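Rurness Home Help > Bedroom & Laundry

Clothes keep landing on the bed runner, and where do I put everything

Posted May 2021

OK so quick one, typing this on a break. We moved into a furnished place and the bedroom came with the whole hotel look. Tall padded headboard in squares, cushion, duvet, and one of those wide runners across the bottom half of the bed. Looks great for maybe an hour after I make it. Then whatever I took off goes on the runner and stays there. White stuff on top of black stuff, all in a lump.

No chair in there and I don't want one. Only other furniture near the bed is a little nightstand and its drawer is never shut because I'm always digging for a charger.
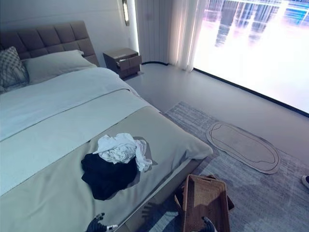
Nest Parry

Couple things I want to know. First, is the runner supposed to stay on at night or do you take it off?? I've been kicking it on the floor. Second, how do you deal with clothes that are worn once but not dirty. They can't go back with the clean ones, my partner says, and I'm not washing a top I wore for 3 hours. Third, the black stuff sheds on the white stuff or the other way round, either way I am lint rolling every morning. And there's thick white fluffy things in the laundry too so that doesn't help.

Budget is small, like $40. Can't drill, it's a rental. Curtains go floor length pretty much so nothing can stand in front of the window.

7 replies, showing the 3 most helpful

DrandariDeb
Runner comes off at night. Fold it in thirds the long way, then roll it, put it on top of the dresser or wherever. Mine has a spot on the closet shelf. It's there for looks and for suitcases and feet, you don't sleep under it. If you kick it on the floor it picks up every hair in the house and then you're laying your clothes on that.

For worn once clothes — over the door hooks. No drilling. I bought a rack with 16 hooks and that was way too many, we just filled it, so get a short one. One hook each and when the hook is full somthing has to be washed or go back. That rule did more than the hooks did.

Also shut the drawer lol. Give the charger its own spot, tape the cord to the back of the nightstand with one of those sticky clips so it can't slide down. Then there's no reason to be in there.

kettle_and_co
just get a hamper

Løken fan 3
Going to answer the lint part as the others skipped it. Fuzz comes off anything with a pile. Thick white fleece or toweling is the worst for it, pinch up an edge and you'll see loose fibers standing off it. Put that in a heap with a black top and the black top wins all the fuzz. 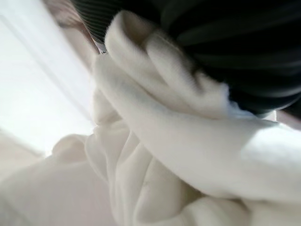 What to do about the lint

Wash the fluffy whites alone. Not with the sheets, not with the light colored shirts. Alone. First couple washes will shed the most.

Skip fabric softner on towels. Shake each one hard outside or over the tub before it goes in the dryer, then clean the lint screen halfway through if it's a big load. Don't cram it.

Black things inside out, cold, own load. Then keep them apart in the room too. I fold whites in a loose stack on the left of the bed and do the darks after, never both out together. Takes me around 100 seconds longer and I don't own a lint roller anymore.

If you're dumping clothes on the runner anyway, run a damp rubber glove over it once a week. Pulls the fuzz right up. Check the label first, some of them you can't get wet at all.

Agree with Deb on the hooks. I have a Clindix one, the kind that hangs over the top of the door, felt on the back so it doesn't scratch the paint. Measure your door thickness before you order, I had to send one back.

Nest Parry
Thanks all. Runner is going on the closet shelf tonight. Hooks ordered, the short kind. Kettle, we have a hamper, it's full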